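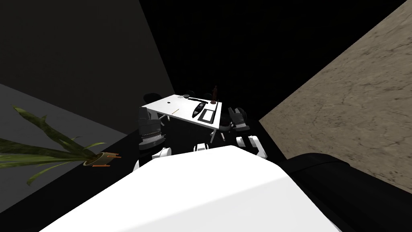
Office Lighting, Unit 4: Glare and Reflectance

Reflectance is the share of incoming light that a surface sends back. A matte white finish returns most of it, and a black one returns very little. Eyes tire when they move back and forth between the two. A white desk over a black floor is a strong case of this, and a reader at that desk adapts again each time they look down and up. Mid-tone finishes reduce the effect -- so does a task lamp, if it is placed to the side.

Measured light at the desk is given in lux. In the Jeltcombe exercise you will take readings at 600 mm from the window wall, then move inward. One student group got 236 lux at the back row with the blinds closed. Write down the blind position every time, or the numbers can't be compared.

Reading for next class: Talpur, pages 37 to 46. Skip the section on skylights.

Worksheets go to Merike Sproģis by noon. Put your name on both sheets. Meters are signed out from the front office and come back the same day.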